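Herath tendon loading set - README

Read this first pls, the old notes are out of date.

What it is: force and stretch curves from tendon samples, pulled slowly until they fail. Put together at the Nuvura lab for people who model soft tissue and want raw numbers, not just the averages from the paper. 205 samples in this release. Mostly Achilles, the rest patellar. All from pigs, all from the same supplier.

Who did what
Tamara Anghel - testing, sample prep
Tamer Najjar - file conversion, the scripts
Birgit Kuhlmann - histology scores
Questions go to Tamer first.
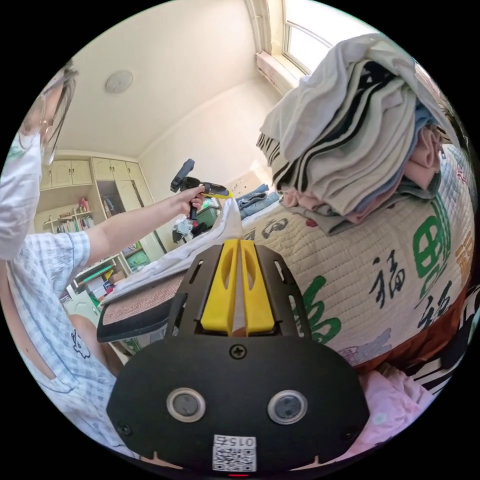
Plerngate, September

Changes since the last release. Cross-section areas redone, the old ones came from calipers and were too big on the flat samples. Now from the laser scan. Stress values recalculated to match, so don't mix old and new files. 22 samples pulled out because the clamp slipped before the tendon gave. They're in the folder called slipped if you want them, no promises on quality.

Files
One CSV per sample. Columns are time, force, grip travel, surface strain. Newtons, millimeters, seconds. Strain is a plain ratio, not percent - people keep getting this wrong.
samples.csv has the tendon type, side, area, freezer time and histology score. Match on sample_id.
Blank means not measured. Zero means zero.

How they were tested
Thawed overnight in the fridge, wrapped in saline gauze. Kept damp with spray during the test. Short warm-up cycles, then one pull to failure at a constant rate. Warm-up cycles are in the files too, flagged in the header, drop them if you only need the failure curve.

Known problems
- Surface strain drops out near the end on some samples, the ink dots tear off. Use grip travel there but it reads high.
- Freezer time is missing for the first batch. We asked, no record.
- Histology was scored by 2 readers, Birgit and Lucyna Rutkowska. They disagree most in the middle of the scale. Both scores are kept, we did not average them.
- Load cell was swapped partway thru. Checked against the same weights before and after, offset is alredy removed.

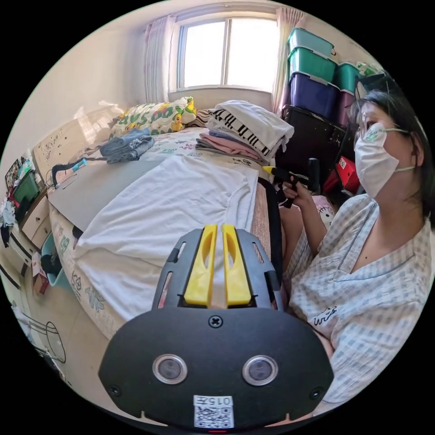
Using it

Free for research and teaching. Cite the Herath set and give the release month. Don't use it to set limits for human patients, these are young healthy pig tendons and they will look stronger than what you see in a clinic.

Script to load everything is load_all.py, needs pandas. Plots are slow the first time. If a curve looks upside down check the sign on force, a few of the early files might still be flipped - send Tamer the sample_id and he'll fix it in the next one.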